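# Tabletop tidy-up check, arm station 2 (Jukstead)

Checked by Orathai Mahawong, Wednesday. Comments are mine unless initialed.
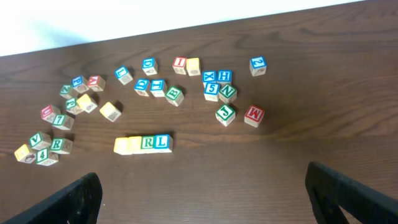
Task as pitched to us: pick up toy blocks from a table and put them in a bin, with no person helping. I've been told this is "basically solved." I'll sign when I see a full run.

**Before power-on**

- [x] E-stop in reach of the operator. *Tested twice.*
- [x] Floor tape down, walkway clear
- [x] Gripper fingers tight, no cracks. *Left one had play in January. Retightened, fine today.*
- [ ] Speed cap set to 32 percent. *Found at 41. Who changed it? Set back, but I want a name before I tick this.*
- [x] Table doesn't rock

**Work area**

- [x] Nothing breakable on the table
- [x] Blocks free of splinters
- [ ] Blocks spread out per the task sheet. *Some are touching. I left them that way. Kids don't leave a finger's width between their toys, and if the arm needs that, somebody should say so in the pitch.*

**Running**

- [x] Arm stops on contact with foam dummy
- [x] Stops when the gate opens
- [ ] Clears the table without help. *No. Miyuki stepped in for a pair it kept pinching across the seam.*
- [ ] Drops stay inside the tape. *One went under the bench. G.A. says it doesn't count. It counts - I'd have stepped on it.*
- [ ] Finishes in 900 seconds. *Timed out. I could do this with one forearm and a shoebox.*

**Paperwork**

- [x] Gumico controller manual at station
- [ ] Risk sheet signed by Gheorghița Avram

Result: safe to keep testing with an operator at the gate. Not cleared to run alone, and I won't put my name to "household ready" on the strength of blocks. Recheck after the speed setting is locked.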